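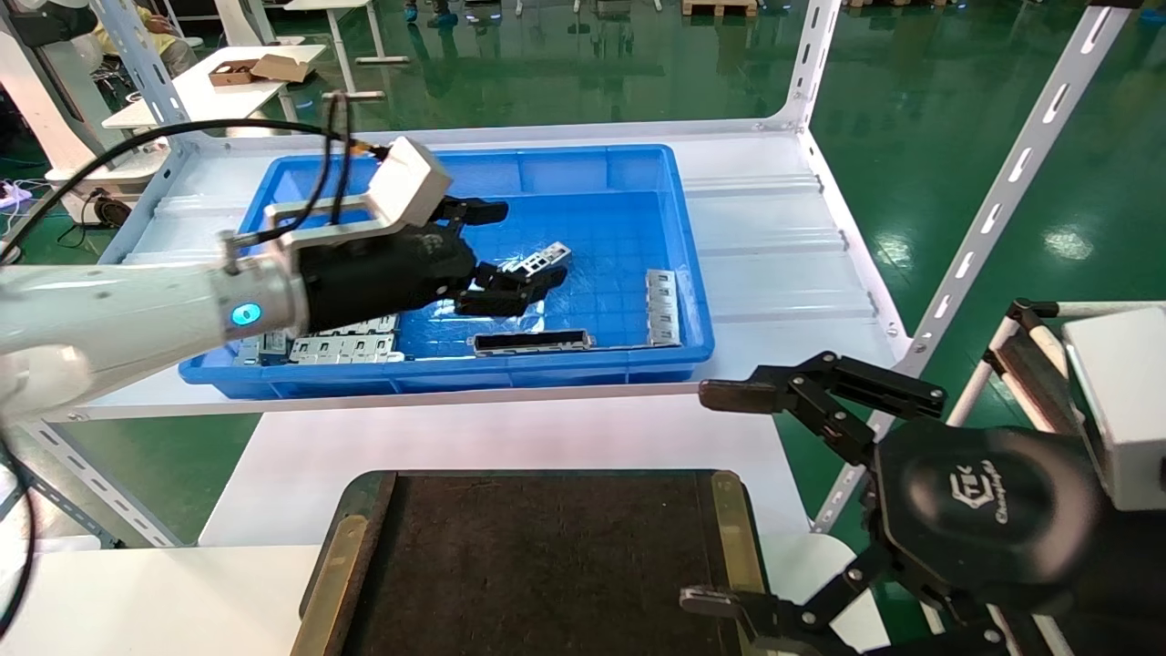

Trefor Bellis objected that the bin was the wrong thing to study altogether. Parts, he wrote in his comments on our first draft, do not live in bins; they pass through them, and a paper about the passing would be shorter and more useful. We have kept his remark at the head of this section in gratitude and some irritation, and have tried to answer it below. The paper is no shorter.

Figure 4. Blue plastic bin on white slotted shelving, with silver metal parts, a long black bar-shaped part and crumpled clear film.

4.2 What accumulates in an open bin

The usual advice on small-parts storage is that one bin should hold one kind of part. It is sound advice, and in the Roltau store it was printed on a card. Of the 469 bins we opened during February, a good many obeyed it. The remainder had been filled by people with a delivery to put away and a shelf in front of them, and these are the bins that interest us.

The contents of a mixed bin tend to sort themselves by shape before anybody sorts them by name. Pieces that will line up get lined up along a wall. Pieces that will stack are stacked and propped against whatever is nearest. Long parts go along a side, where they take up the least room and the most patience. What is left over goes in the middle. Figure 4 shows all four habits in a single bin: a row of metal parts along one wall, a stack leaning on another, the black bar near the front, and a stamped bracket in the middle of the floor, where the odd one generally goes.

We are reluctant to call this disorder. Storekeepers at Roltau could tell us what was in a bin of this sort without looking, and were right often enough to be smug about it. The trouble came when the storekeeper was at lunch. Fitters sent to fetch a bracket would take the whole bin to the bench, and bins that go to benches do not come home promptly. The stock list, kept in a program called Lolteck, had room for 4,000 lines and no line for "on Obi's bench, under a coat".

Packing film deserves a paragraph of its own, having been left out of every parts count we have read. It turned up crumpled on the bin floor, as in Figure 4, or still wrapped round parts that had been issued and returned. It has no part number. It hides washers. Asked why it was not thrown away, one storekeeper said that it might be wanted, and another said that it was not hers.

The floor of the bin matters more than we expected. A grid-textured bottom, such as the one shown, gives a thin flat part something to sit on with a little gap beneath, and the storekeepers preferred it for brackets. For small screws they disliked it heartily. The Rornora catalogue from which the store ordered its bins listed 13 sizes and had nothing to say on the subject of floors.

To return to Bellis: we accept that parts pass through bins. Some of those we met had been passing through for years. Section 4.3 takes up the question of labels, on which he has also written to us.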